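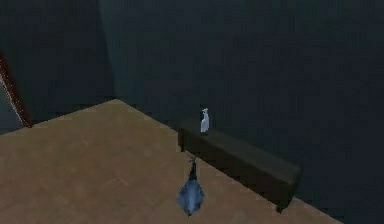
October, evening, sim only

Back on the Sokol arm tonight – real one stays unplugged until the new gripper mount gets here from Platora. Ran 15 tries at the bottle on the bench and got 9 clean grabs, so we're getting somewhere! Most of the misses came in too low and bumped the front of the bench (my approach height, I think). Raised it by 2 cm and saved that as run 3040. If you're at the Wollham shop before me, please don't touch the config – still want to try a slower close.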